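Somum Simulation Desk – Gallery: House Rules for Tabletop Scenes

Short introduction

On this page we keep our house rules for the tabletop scenes, next to a few pictures of the work. The rules were first written by Raelene Cosgrove in June, as one sheet of paper on the door, and they have grown. I have put them in order and added the parts which we always explained by mouth to new colleagues. English is my third language, so please write to me if a rule can be read in two ways. A rule with two meanings is worse than a missing rule.

The scenes are for one family of tasks: binders and a desk organizer on a wooden table, with a white arm at the far side. Everything is rendered. The same rules are used by our partners at Hallon, with small differences that I mention where they matter.

1. Before an episode is started

The start state must be saved before the arm receives any command. It includes the pose of every object, the pose of the arm, the lights and the seed number. We write the seed in the log and also in the name of the folder. Clem Quinlan once lost a whole evening to seed 1791, which existed in two folders with different tables.

Objects must be at rest. We let the physics run for 600 steps with no command and then compare the poses. If something is still sliding or leaning more than before, the start state is rejected. It is not allowed to repair it by hand and keep the same seed.
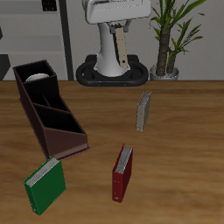
Binders may stand at any angle to the table edge. In the first version we asked for tidy rows, and the policy learned the rows very well and little else. Now the placement is random inside the reach of the arm, with a minimum gap so that the gripper can go down between two neighbors. Hallon uses a wider gap than we do, and their results should not be put in one table with ours.

2. Names and instructions

Each object has one name for the whole project. A binder is a binder, also when it is thin. The instruction text must point to one object only. If there are two gray binders, "take the gray binder" is a wrong instruction, and the episode must be marked as unclear – also when the arm made a good choice. Write "the gray binder nearest to the plant" or something similar, and check it from the camera which the policy uses.

Shona Lowther reads every new instruction text before it goes in. Tayla Lowther reads it a second time without looking at the scene file. They are sisters and they do not agree often, so the method is quite strict.

3. Objects that are not part of the task

Mugs, tape, plants and other things may be added. They are called side objects. The rules for them are short:

A side object has a collision shape, the same as a task object. No ghost objects.

It may stand inside the organizer, if the instruction does not need that compartment.

If the arm moves a side object more than the allowed distance, the episode counts as failed, even when the binder arrives in the correct place.

The last rule gave us much discussion. Manaia Pirihi wanted a separate score for it, and I think still wants. For the moment we keep it as a failure, because in a real office a spilled mug is not a half success.

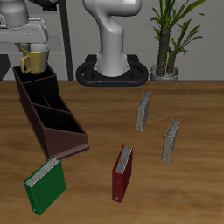

4. Counting and reporting

One result is 100 episodes with 100 different seeds. A smaller number may be shown in our own meetings, but not in a report. In the last round we stored 407 episodes, and the seven over the limit were left out by seed order. Please do not choose which ones to leave out by looking at them.

Rejected start states are reported too, in their own line. So are unclear instructions. Until spring we deleted both, and the success rate looked better than it was.

A picture in a report must come from the same round as the numbers beside it. If the lights or materials were changed for a nicer picture, it can go on the front page only, with the word "illustration" under it.

5. From simulation to the real arm

A policy may go to the real table only after it has passed the collision check in the Gratach tool with the side objects present. The first runs are done at reduced speed, one person holds the stop button, and this person does no other work at the same time. No typing, no phone. The second person reads the instruction aloud before each run.

Changes to these rules

Send proposals to Raelene, with the number of the section. Section 3 is open for comments until the next round begins. The Ekwueme drawer scenes have their own page, and the gap rule from section 1 is not valid there.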